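Last updated: April

Teaching Pick-and-Place by Demonstration: Comparing a Hand-Held Gripper with Remote Control
Final Report, Undergraduate Project in Robotics
Prepared by Lakmal Jayasinghe

Abstract

This report compares two ways of showing a robot arm how to perform a simple household task. In the first, the operator holds a gripper fitted with its own camera and does the task directly. In the second, the operator moves a small leader arm, and the robot follows at a distance. Demonstrations were collected with both methods, and a separate control policy was trained on each set. The hand-held method produced more usable demonstrations per session. The remote-control method produced fewer, but the motions in them were always within the reach of the robot.

1. Background

The Irnen arm used in this project was previously programmed by entering fixed positions. That approach fails when an object is moved by even a short distance. Learning from demonstration offers an alternative, in which the robot is given many recordings of a person completing the task and a model is trained to predict the next motion from the current camera view.

An earlier student group had worked with the remote-control setup only. Their report noted that new operators found it tiring and that most of the first session was lost to practice. The present project was approved on the condition that the same task and the same objects be used, so that the results could be read side by side.

2. Task and Equipment

The task was to pick up a cup from a table, place it upright on a tray, and release it without tipping it over. Starting positions were drawn from a printed grid. A demonstration was counted as complete only if the cup remained standing and the gripper had moved clear of the tray.

Remote-control sessions used the Juvlow leader arm connected to the Irnen arm. Hand-held sessions used the Umorico gripper, whose fingers have the same opening width as those on the robot. Recordings from both were stored and sorted with the Majumder logging software. Square printed markers were used to recover the position of the tool during hand-held work.

3. Procedure

There were 4 operators. Each completed a short training period on both devices before any recordings were kept. The order of the devices was switched for half of the operators to reduce the effect of practice.

Recordings were reviewed after each session. Those in which tracking was lost, the cup fell, or the operator stopped partway were removed. The review was done by two members of the project team, and a recording was kept only when both agreed.

4. Results

A total of 2,874 recordings passed review. Of these, 462 came from remote control and the remainder from the hand-held gripper. The same amount of operator time was scheduled for each method.

To keep the comparison fair, the first pair of policies was trained on equal numbers of demonstrations. The remote-control policy performed slightly better in this test, mainly at the moment of release. When all the available hand-held recordings were used, the difference was reversed. Each policy was tested over 50 trials on the robot.

5. Discussion

The main difficulty with the hand-held gripper was the recovery of its path through the room.

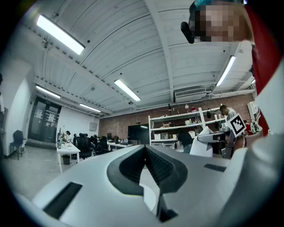
Fast wrist turns were the most common cause of lost tracking. Operators were therefore instructed to approach the cup at an even pace and to pause briefly before closing the fingers. This instruction was added after the first round of sessions, and fewer recordings were rejected afterward. A second difficulty was reach. A person can place the tool at angles that the Irnen arm cannot copy, and such recordings had to be filtered out before training.

Remote control avoided both problems, but operators reported that depth was hard to judge, and several grasps were attempted too early.

6. Recommendations

Future groups should collect the bulk of their data with the hand-held gripper and add a smaller set by remote control for the release motion. A mixed training set was not tested in this project. It is also recommended that the reach limits of the arm be marked on the table before sessions begin, and that rejected recordings be kept in a separate folder with the reason noted.

Contact the project office | Copyright, all rights reserved | Back to top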